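Plindel opens second collection station for waste-sorting demonstrations

Wednesday, August 26, 2020

Plindel has begun recording at a second two-arm station for its waste-sorting data program. The company supplies demonstration recordings to developers of learning systems for manipulation. The new station, designated Wan, follows the same layout as the first and uses the same task list, so that recordings from the two can be combined in one training set.

The program collects examples of a single family of tasks: picking up discarded household packaging from a flat surface and placing it in a lined waste basket. Each example consists of synchronised video, joint positions and gripper commands. A person guides both arms through the task from start to finish. No part of the motion is scripted, and the operator chooses the order in which the items are picked up.
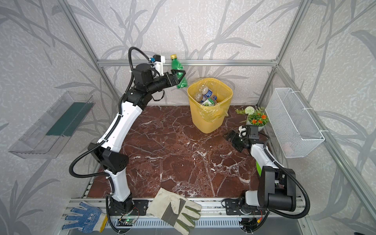 The left arm with a green bottle at the waste basket, Plindel two-arm station.

Plindel has released 919 completed episodes to its first licensee, Zatbridge, which is using them to train a grasping policy for light packaging. A further 717 episodes are in review. Of the episodes reviewed to date, 39 were withheld, mostly for dropped frames in one of the video streams. Withheld episodes are kept in storage but do not count toward the delivered total.

Deformable containers make up a large share of the task list. A thin-walled bottle changes shape under grip, and the width reported by the gripper at closure is a poor guide to whether the object is secure. Plindel's recording format therefore keeps gripper position and commanded position as separate channels at the full sampling rate. Licensees can use either one, or both, as inputs.

Clear plastic presents a different difficulty. Transparent walls give weak edges in colour video, and reflections move as the wrist camera moves. The operators' instructions call for a slow final approach on these items, with the wrist camera kept on the object for as long as the grasp allows. Episodes are tagged by the main material handled, and a licensee may request a set weighted toward one material.

Starting positions are changed by hand between episodes. The person resetting the surface works from a printed card that specifies which items to use and how closely they are to be grouped, but leaves the exact placement open. Tightly grouped items are included on purpose. They produce more failed first grasps and more corrections, and Plindel keeps these in the recording where the operator goes on to complete the task.
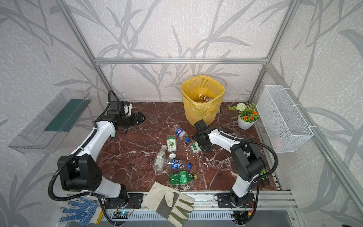 Osian Edwards said the corrections had proved the most useful part of the April delivery, and that an earlier set made up only of clean first-attempt grasps had left the trained policy with no response when an item rolled away. He asked that future deliveries mark the start of each correction in the index file. Plindel has adopted the change for all episodes recorded at either station, and will add the marker to earlier episodes as they are re-indexed.

The correction marker is a single time value entered by the reviewer. It is placed at the first frame in which the operator abandons the original grasp - by opening the gripper, backing away or changing arms. Where a single episode contains several corrections, each is marked. Reviewers do not grade the quality of the recovery.

The task list has also been extended past bottles to larger and less regular waste. Items in this group may be wider than a gripper can span at their broadest point, and must be taken by a rim, an edge or a fold of wrapping. Operators may use one arm or two. The episode record states which arm made first contact and whether the object was passed between arms before release. 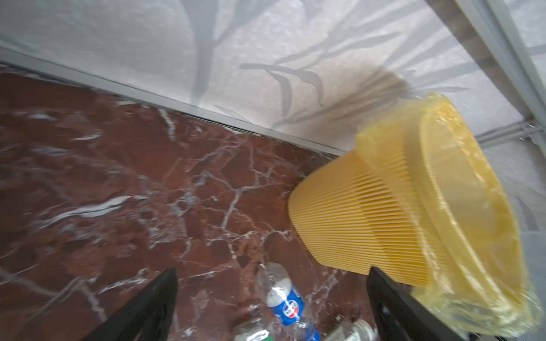 Objects supplied in loose plastic wrapping are recorded as a separate class. The wrapping can be gripped without the object inside it being held, and the two cases can look much alike from the wrist camera. For this class, reviewers check the fixed view as well as the wrist view before an episode is accepted.

Recordings are distributed through Pledov, the company's file format and indexing tool. The current version reads data from both stations without conversion. Each episode carries its own calibration record, and a licensee combining data from the two stations should apply that record and not a shared one. Calibration is repeated at the start of every recording shift and after any adjustment to a camera mount.

Plindel expects review of the outstanding episodes to be finished before the next scheduled delivery. The task list, file specification and a short sample set are available on request to organizations considering a licence.

About Plindel

Plindel records and reviews robot demonstration data for use in machine learning. Its services include task design, operator training, episode review and delivery in the Pledov format.

Media and licensing enquiries may be directed to the Plindel program office.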